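Reverberation and Mealtime Noise in the Hudlow Hall Dining Room

Project report, Building Physics II
Immont College, Vostport
November 2025

Hugo Lebrun, Eugénie Cordier, Esko Lahtinen
Supervisor: Hervé Aubert

Abstract

The dining room in Hudlow Hall is widely considered too loud for conversation at lunch. We measured the reverberation time of the room without occupants, recorded sound levels during meals, and estimated the effect of adding absorbing material to the ceiling. The measured reverberation time in the 1,000 Hz octave band was close to two seconds, which is long for a room used for eating and talking. Calculation shows that ceiling treatment alone would bring it down by half. Treating the table surfaces would have little effect on reverberation but may reduce the impact noise of dishes and cutlery. The two problems are separate and are treated separately in this report.

1. Background

Hudlow Hall was built as a gymnasium and converted to a dining room when the kitchen moved out of the main building. The conversion kept the original plaster walls and the high flat ceiling. The floor is tile. One long side is glazed from waist height up to the ceiling. There are no curtains, and the chairs have no upholstery.

A room with few absorbing surfaces keeps sound energy for longer. Each talker then adds to a background that has not yet decayed, and the people nearby raise their voices to be understood over it. This feedback between background level and vocal effort is known as the Lombard effect. Its practical consequence is that the level in a crowded dining room rises faster than the number of talkers would predict.

Complaints about the room had been passed to the building office before we started. Bastien Hervieu of the building office gave us access to the floor plans and asked us to look at the ceiling first, as the lighting there is due for replacement and both jobs could share the same scaffold.

2. Method

2.1 Reverberation time

We used the interrupted noise method. A loudspeaker in one corner of the room played broadband noise until the level was steady, and the signal was then cut. The decay was recorded at several microphone positions, none of them closer to a wall than the length of a table. We used two loudspeaker positions and averaged the results.

A full decay of 60 dB could not be observed over the background noise of the ventilation. The usable range was over 40 dB in the middle bands, which is enough to fit a slope across a 30 dB interval and extrapolate. In the lowest band the range was smaller and the fit is less reliable. We report that band but draw no conclusions from it.

2.2 Surface inventory

The absorption calculation requires the area of every large surface and an absorption coefficient for each. Areas of walls, ceiling, floor, and glazing were taken from the plans and checked on site with a laser meter. One discrepancy was found: the plans show the serving counter on the wrong side of the kitchen door. The total area is not affected.

Furniture is more difficult. Tables are often left out of this kind of calculation, or included with the chairs as a lump value. We decided to list them as a separate item. A hard tabletop absorbs very little at any frequency of interest, but it shields part of the floor and scatters sound that would otherwise travel between floor and ceiling. 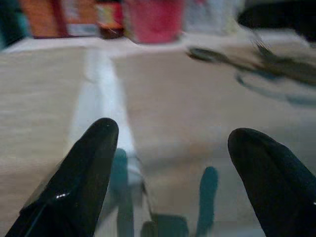
Figure 1. Pale beige tabletop with a faint grain.

The coefficient used for the tabletops was the textbook value for a hard, smooth, sealed panel. We had no means of measuring it ourselves. An error here matters very little: doubling the value changes the calculated reverberation time by less than the spread between our microphone positions.

2.3 Sound level during meals

Sound levels were logged in 30-minute blocks over the lunch period. The meter stood on a tripod at the ear height of a seated person, away from the serving line. Short blocks at breakfast were also taken for comparison. No speech was stored. The meter was set to log levels only, and a notice at the entrance stated this.

We divided the noise by ear into three sources – speech, chair movement, and tableware – and noted the time of any event that clearly stood out. This is a subjective classification. Two of us did it independently for the first block and the lists agreed well for chairs and less well for tableware, where the disagreement was mostly over how loud a contact had to be before it deserved an entry.

3. Results

3.1 Reverberation time

Reverberation time is longest in the 500 and 1,000 Hz bands, where it approaches two seconds. It falls off toward the high end, as expected from air absorption in a room of this volume. The difference between the two loudspeaker positions is small. One microphone position under the gallery gave consistently shorter values, and we kept it in the average. Removing it would lengthen the result slightly and would not alter the conclusions.

The Sabine calculation from the surface inventory gave a value somewhat shorter than the measured one. The likely cause is the ceiling. The absorption in our room is unevenly distributed, and the Sabine formula assumes a diffuse field. A flutter echo between the glazed wall and the plaster wall opposite is easy to hear when clapping in the middle of the floor, and it is visible as a regular ripple in the early part of several decay curves.

3.2 Mealtime levels

The lunch levels have a flat top. Once the room is about half occupied, the level rises steeply, then stays nearly constant until people begin to leave. At breakfast, when occupancy is low and talkers sit apart, the level is moderate and single events can be picked out without difficulty.

At breakfast the peaks are dominated by chairs and tableware. At lunch they are mostly lost in the speech background, though contact between a hard plate and a hard table remains audible across the room. These contacts are short and contain a large share of high-frequency energy, which is why they attract attention even when their contribution to the average level is slight.

Tableware material has a clear influence. We made a simple comparison by setting down different items on the same table from the same height, with the microphone fixed above the edge. Ceramic on a bare tabletop gave the highest peaks. Plastic items gave lower peaks with a duller sound, and stacking one item on another produced a double contact that the meter registered as a single event.

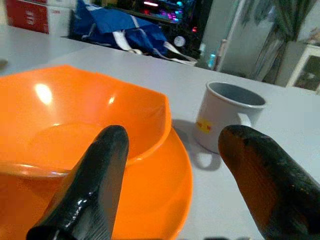 Repeatability was the main weakness of this test. The peak level depends strongly on whether the item lands flat or on its rim, and releasing by hand does not control this. We repeated each drop 19 times and used the median. The ranking of the materials was stable under this treatment, but the differences between them should not be quoted as exact values. A proper release mechanism would be the first thing to build if the test were repeated.

A thin felt mat under the item lowered the peak more than any change of tableware did. Felt is impractical in a dining room for reasons of hygiene. A rubber mat gave a smaller but still useful reduction and can be wiped clean.

4. Proposed treatment

4.1 Ceiling

The ceiling is the largest unobstructed surface and is out of reach of diners. We calculated the effect of mineral wool panels hung below the plaster with an air gap, using the coefficients printed in the Chevalier data sheet supplied to us by the building office. Full coverage is not possible, as the lighting rows and the ventilation grilles must stay clear. With the remaining area covered, the calculated reverberation time at 1,000 Hz falls to half its present value.

The air gap improves absorption at low frequencies and also leaves space for cable runs. It lowers the visible ceiling, which at this height should not be objectionable.

4.2 Walls

The flutter echo will not be removed by the ceiling panels, as it travels horizontally. A few wall panels opposite the glazing at head height would break it up. They need not cover much area. Panels at this height are exposed to bags and chair backs, so a perforated wood facing would be a better choice than bare fabric.

4.3 Tables and chairs

Rubber feet on the chairs are cheap and can be fitted without closing the room. Some chairs already have them, but many of the feet are worn through to the metal. For the tables, we suggest a trial with mats in one section near the windows before anything is bought for the whole room.

5. Limitations

All reverberation measurements were made without diners. Seated people absorb a considerable amount of sound, and the occupied value will be shorter than the one reported here. We did not attempt to measure the occupied room, as playing loud noise during lunch was not acceptable to the kitchen.

The mealtime recordings cover ordinary school days only. Levels on event days may be higher. The weather was dry throughout, so the effect of wet coats on chair backs, which Lahtinen considered worth testing, remains open.

The calculation of the treated room inherits the weakness of the Sabine formula described in section 3.1. With a strongly absorbing ceiling and hard walls, the field will be even less diffuse than at present, and the real reduction may be smaller than calculated. A geometric model would give a better estimate. Cordier has started one, and its results will be submitted as an addendum in December.

6. Division of work

Lebrun carried out the surface inventory and the Sabine calculation. Cordier was responsible for the decay measurements and curve fitting. Lahtinen logged the mealtime levels and designed the tableware test. All three authors wrote the text. The meter and loudspeaker were borrowed from the physics department and have been returned.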